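Print this page | E-mail this page

About Plororness

July – posted by the Plororness office
Last updated: July

Plororness is a sewing and garment repair school in Gruvville. We teach adults and teenagers how to use a sewing machine, read a pattern, alter clothes that don't fit and mend the ones that have worn through. We also take in repair work from the public, and that pays for a good part of the teaching.

The school started as a repair counter in the back of the Favby fabric store. Customers kept asking how the work was done, so we began showing them after closing time, first at the cutting table and then in the stockroom. When the store moved to a smaller place we took over the lease. The name Favby is still painted on the side of the building and people still call us that on the phone.

Beginners start with the 2-evening machine course. It covers threading, tension, straight seams, zigzag and how to clean the machine. You leave with a tote bag and a sheet of sample stitches. After that most people go on to pants and skirts, which runs longer and includes hems, waistbands and zippers. Zippers take up more class time than anything else we teach.

The repair counter took in 1,417 pieces last year. Coats were the largest group, mostly linings and pockets, followed by jeans. We don't take leather, wedding dresses or anything that needs to be cleaned first. If a repair would cost more than the piece is worth to you, we will say so before we start.

We have 3 teachers, all of whom also work at the counter. Classes are kept small enough for everyone to have a machine. You can bring your own if it runs, but please bring the manual and the power cord too. We get a lot of machines without cords.

Wool for the winter mending class comes from Bråten, a small mill that sells us end lots by weight. The colors are whatever they have left. Thread, needles and interfacing can be bought at the counter – cash or card.

A repair costs a $3 intake fee plus time. Gift cards come in one size, $100, and can be used for classes or repairs.

Saturday is the busiest day at the counter, and it is also when the teenage class meets. Please ring the bell when you drop off work and wait for someone to come out, as each piece has to be tagged with you there. Parents are welcome to stay during class, but we ask that they wait outside the workroom. A long sofa in three sections, set in a corner between veined, stone-look walls, is a comfortable place to spend that time. Class ends at noon and machines must be covered before anyone leaves.
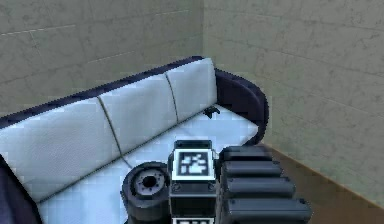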